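# Chapter 7: Water in the Home

## 7.1 Where the water goes

Most households in a temperate country have water at the turn of a tap, and most of the people who live in them could not say how much they use. A meter under the pavement records the total, and a bill arrives twice a year. Between the meter and the bill lies the subject of this chapter: how water is used inside a home, how that use is measured, and how it changes when prices, habits or fittings change.

In Chapter 6 we followed the supply from the reservoir to the street main. We saw that a water company plans for the hour of highest demand, and that the pipes, pumps and storage tanks are sized for that hour. Here we look at demand from the other end. The peak in the main is made of thousands of small events, such as a flushed toilet or a filled kettle, and to understand the peak we have to understand the events.

The main example is the Iltlow survey, which will come up again in Chapters 8 and 11. Iltlow is a town on the lower Hestska, with a mix of older terraces, post-war flats and a newer estate on the eastern side. The survey covered 3,622 homes. Of these, 1,649 already had a meter when the work began, and the rest were fitted with temporary loggers on the incoming pipe. Libor Doležal, who led the survey, chose the town for a practical reason. It is fed by a single main, so the total for all the homes could be checked against the flow leaving the treatment works.

## 7.2 Three kinds of use

Domestic use is usually divided into three kinds.

**Fixed-volume use** takes the same amount of water each time, whatever the person does. A toilet cistern is the clearest case. A washing machine on a given programme is another. To reduce fixed-volume use, either the fitting must be changed or it must be used less often.

**Timed use** depends on how long the water runs. Showers, garden hoses and hand-washing under a running tap belong here. The volume is the flow rate multiplied by the time, so a slow shower of ten minutes may use less than a fast one of five.

**Filled use** depends on the size of a vessel and how full it is made. Baths, sinks, saucepans, kettles and watering cans are all of this kind.

The three kinds leave different marks on a logger. Fixed-volume use shows as a block of nearly the same size again and again. Timed use shows as a steady flow of varying length. Filled use is harder to pick out, especially when the volume is small, and in the Iltlow records a good deal of it was first put down to leaks.

## 7.3 Drinking and cooking

Of all the water that enters a home, only a small share is swallowed. This surprises many students, who tend to think of drinking first when asked what water is for. In most homes far more goes on flushing, washing and laundry. 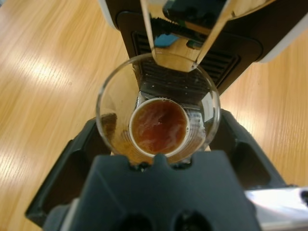 The small share matters all the same. It sets the standard for the whole supply. Very few homes have separate pipes for drinking water and for other purposes, so the water in the cistern has been treated to the same quality as the water in the kitchen tap. Whether this is sensible is an old argument, and we return to it in section 7.6.

Hot drinks also raise the question of energy. Water heated and then thrown away costs more than cold water thrown away, both to the household and to the power supply. A kettle filled for four cups when one is wanted wastes very little water, but it uses far more heat than was needed. For this reason the survey team kept a separate diary study of kitchens, in which 926 homes took part. Each household noted when water was drawn for drinking or cooking and what it was for, and the notes were then matched with the logger for the same hour.

The match was not always good. People forgot entries, or wrote them up in the evening from memory. Early morning was the worst period, when several people were using the kitchen and bathroom together. The method used to correct for missing entries is set out in Box 7.2 and should be read before attempting the exercises.

## 7.4 Before you read on

You will need the following from earlier chapters:

- the definition of flow rate and its units (Chapter 2)
- the difference between average and peak demand (Chapter 6)
- how to read a 24-hour demand curve (Chapter 6)

It will also help to have some figures of your own. Read the water meter at home at the same time on two mornings running, and write down both readings. If there is no meter, use the sample readings for the Acuña flats in Appendix C. Keep the figures safe, as they are used in section 7.5 to work out daily use per person and again in section 7.8 to test for a leak.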